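Chapter 4
When the Machine Says It Is Fine

Start with a sentence you will meet in nearly every incident report you are handed in this trade: "No fault was recorded." Read it slowly. It says that a recorder existed and that the recorder stayed quiet. It does not say that nothing was wrong. Most of this chapter is about the distance between those two claims, and about how much money and skin has been lost in it.

The case we will use is small. No one was hospitalized and no building burned. I picked it over the famous accidents because the famous ones come with a story already attached, and students tend to recite the story. The Galindo case has no story yet. It has a log, a few pictures, a torn seam, a bruised hand, and three people who disagree.

4.1 The Galindo cell

Galindo was a test cell at Hurumitz, a contract shop that was trying to find out whether two arms could pick up garments, spread them, and lay them down for folding. The control software, Plinik, came from outside. It had been sold to the shop with a figure I want you to keep in mind: 1,026 handling cycles without a safety stop. The figure was printed on the first page of the proposal. What counted as a safety stop was explained on page 20.

On Mar 8, 2018, a technician named Estrella Gallegos reached toward a garment that had snagged during a spread. Plinik was reporting a normal hold. As she took the cloth, the arms pulled apart, a seam let go, and the back of her hand was struck. She hit the stop button herself. The software logged the event as "operator pause."

Operator pause! You could fill a filing cabinet with injuries that went into the record under names like that.
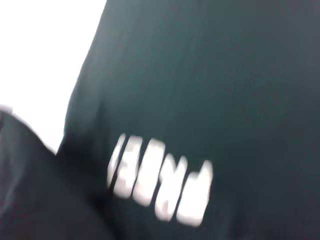 Ask first what the machine had to go on. Plinik decided whether a grip was good by combining two things: how far the fingers had closed, and a score computed from the wrist camera. The sales material called this score "visual confirmation." I would call it a guess made from whatever the camera happened to deliver, and what a wrist camera delivers in motion can be poor. The white characters printed on the green fabric are so badly smeared that I cannot read the word with any certainty, and I have had all the time I wanted. The software had a fraction of a second. If bold white print on dark cloth will not hold still enough to be read, I see no reason to believe that a thin hem or a snagged thread would be found in the same picture.

The vendor's answer was that the score did not depend on sharp detail. It looked for "cloth presence near the finger." Fine, but then it should have been called that. Cloth near the finger is a much weaker claim than cloth held by the finger, and weaker again than cloth held in a way that is safe to pull on. Somewhere between the engineer who wrote the test and the screen Gallegos was watching, the weak claim picked up a green box and the word HOLD.

4.2 What a status light can tell you

There is an old rule in plant safety that an indicator should report the condition a person cares about. A valve light should come from the position of the valve, and a light driven by the command sent to the valve will be wrong on the very day you need it. Everyone nods at this rule. Then they build a new kind of machine and break it again, usually within a month of switching it on.

At Galindo the rule was broken in a mild, ordinary way. Each arm reported its own health. Each gripper reported its own closure. Nothing in the system reported on the two arms taken together, and the garment, which was the thing connecting them, reported nothing at all.
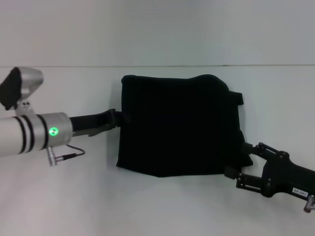
Tension between two grippers is a property of the pair. If you check one arm and then the other, you can find both in good order while the cloth is being pulled well past what its stitching will take. It matters where each gripper has hold, too. With the left jaw pinching high on one side of the black cloth and the right gripper clamped low on the other, the pull runs on a slant across the fabric, and that slant appears nowhere in a pair of separate arm reports. Notice also the round green light at the left wrist. I do not know what an observer is supposed to conclude from it about the cloth, and I suspect many observers conclude too much. A lit green circle close to the work will be read as a comment on the work, whatever the manual says it means.

Gallegos was asked in July, four months after the event, why she had put her hand in. Her statement is two lines long. "It said hold and it was green. I took hold to mean it was holding still." The reviewer at Hurumitz wrote "training issue" in the margin. I have read that margin note many times and I like it less each time. She understood the English word. The designers had used it to mean something else.

4.3 Three explanations, none of them complete

The vendor blamed the reach. The cell had a marked line, she crossed it, and the procedure required a full stop before crossing. All true. The procedure also added a restart that wiped out the spread in progress, and supervisors at the shop were paid partly on finished spreads. Rules that cost people their numbers get followed on inspection day.

The shop blamed the camera score. Also fair, as far as it goes. But take the camera away and the arms would still have had no shared limit on pull. A better picture would have made a more confident system with the same hole in it.

An outside reviewer from the Hakville test lab blamed the missing tension limit and recommended adding one. I find this the strongest of the three, and I still distrust how neatly it closes the file. A limit needs a sensor, the sensor needs a threshold, and the threshold will be set by someone who wants fewer stops. We have already seen what happened to the definition of a safety stop on page 20.

Before going on to section 4.4, go back to the figure from the proposal. Write down what you would have to be shown before you let it influence a decision about where a person may put a hand. Keep the list. We will test it against the Plinik log, which is reprinted in full, including the two entries the vendor asked to have left out.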